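Against the Kitchen Cabinet Stack

Most households store plates flat, in a pile, behind a door. I think this is the wrong default for any set in daily use, and I would replace it with an open wire rack on the counter.

The argument is mechanical. To take the bottom plate from a flat pile of eight, you lift seven. On edge, each plate is supported by the rack and can be pulled by its own rim. Mixed colors help too, as each plate shows a band of rim and can be picked by sight.
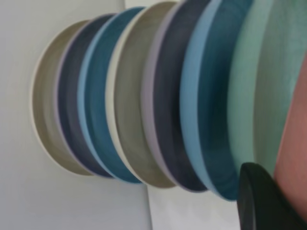
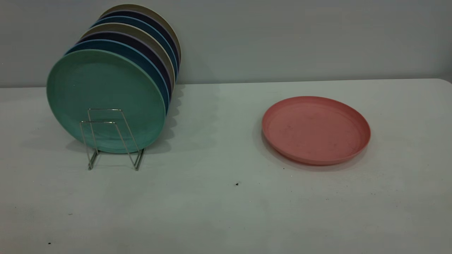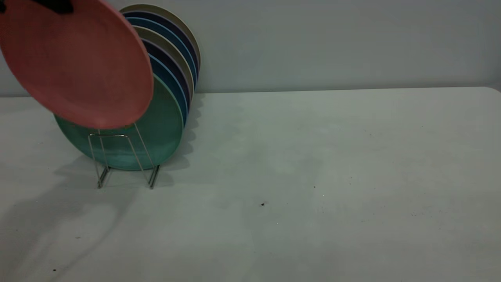
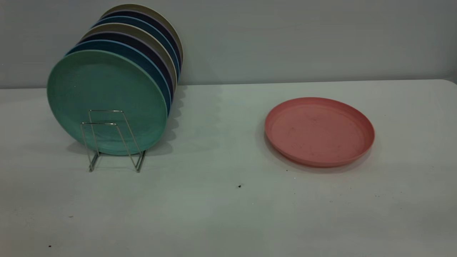
Round plates on edge, their rims showing one behind another.

Issa Qudah, who rents out 18 furnished apartments in Doltthorpe, disagrees. His objection is dust, and it is fair for plates that sit for a month. A plate used every two days does not have that problem. He also points to footprint: a rack takes counter space that a cabinet gives away free. I accept this in a galley kitchen and nowhere else.

The stronger objection is spacing. Many racks are sold by slot count, with no mention of slot width, and a deep rim can fill two slots. Measure the rim height of your plates before buying. If the rack forces a gap of less than 5 mm between rims, fingers will not fit and the advantage is gone.

Heavy stoneware is a separate case. A light wire rack can tip when loaded from one end, so load from the middle or leave those plates in the cabinet.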